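4.2 Cables and floor clearance

The second part of the survey dealt with the floor beneath and beside work tables. Households in the Nanton study area were visited in August, and 66 of the 200 rooms recorded had at least one power lead crossing a walking route. Most of these rooms had been set up for work after the outlets were installed, so the table and the power supply were seldom on the same side of the room.

Two kinds of lead were noted separately: those that hang from a table edge, and those that lie on the floor. Hanging leads were easily shortened with a clip or tie. Floor leads were harder to deal with, particularly on polished boards, where adhesive covers were often refused by the occupant. Adapters left on the floor were recorded as obstacles in their own right - a point on which the Guérin checklist is silent.

Figure 3 gives a typical arrangement, with a lamp cable dropping over the far edge of a white table, a small adapter on the floorboards and outlets mounted low on a brick wall.
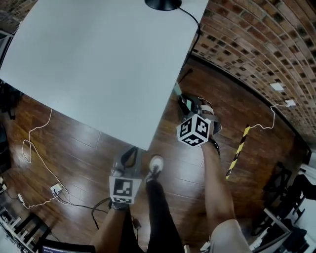
Figure 3. Table, leads and low wall outlets in a room with a wooden floor.

In written comments on this section, Rezaul Ekanayake questioned whether hanging and floor leads should be scored apart at all, as a lead that hangs in a loop one week may well be on the floor the next, and asked that the combined figure also be reported.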